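Search this site Enter keyword Go

Food and Drink > How Things Are Made > Grape Juice

What does "100% grape juice" really mean?

Last updated: Thursday, May 8, 2025

Pick up a carton of grape juice and look at the front. There is probably a big, shiny bunch of grapes on it, and maybe a hillside in the sun. Now turn it round and read the small print. Which side tells you more?

Grape juice starts out simply. Grapes are picked, taken off their stalks and squashed. The juice runs out, the pips and bits are strained away, and then it is heated for a short time to kill germs. If you left it alone with yeast, it would slowly start turning into wine, so juice makers don't hang about.

But "100% juice" doesn't always mean it went straight from the grape to the carton. Some juice has most of its water taken out, so that it is thick like syrup and cheaper to move by lorry. Later the water is put back. The label should say "from concentrate" if that was done. Is it worse? Some people say they can taste the difference. I'd like to see them try it with their eyes shut.
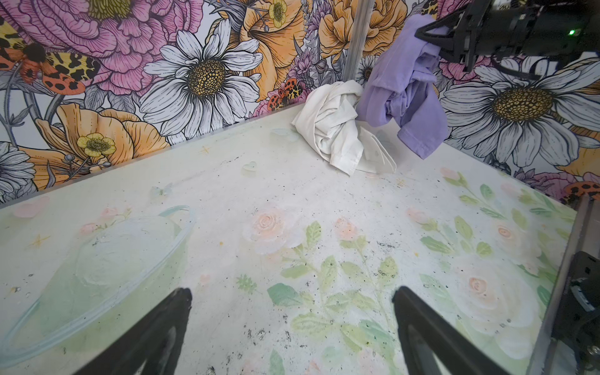 Labels are very fond of pretty words. "Farm fresh" is one, and "pure goodness" is another — what would bad goodness be? Pictures do the same job. Pink roses and green leaves look lovely printed on a tabletop, but they won't tell you if it needs a wipe, and this one has dark specks and smudges on it. Grapes printed on a carton can't tell you what is inside either.

Then there is sugar. "No added sugar" sounds like "not much sugar", and it isn't the same thing at all. Grapes are very sweet by themselves, and all that sweetness ends up in the juice. Check the number next to "sugars" for each 100 ml, and compare it with a fizzy drink. You may be surprised.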